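Embla Torvik began with the mistakes. "We had 1238 recorded attempts, and in the beginning we used only the good ones," she says. Her group at Flestari now also trains the arm on 131 attempts which a person has marked as failed. The method asks the arm to compare two possible grasps before it closes the fingers.

"On a desk the things lie near each other - a phone, a cable, something small and white on a white table. It must choose."
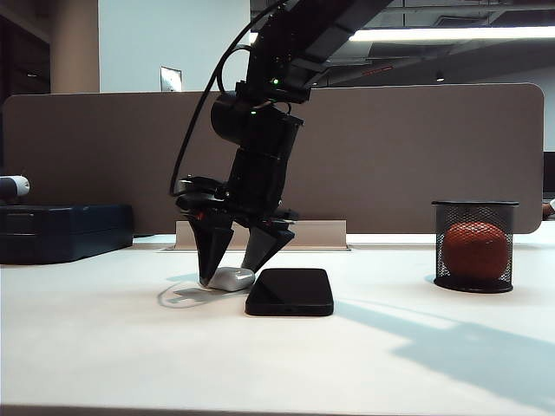 Text: Siv Engström, staff writer

Is it slower? "Yes, nearly 40 percent," Torvik says. "I can live with that."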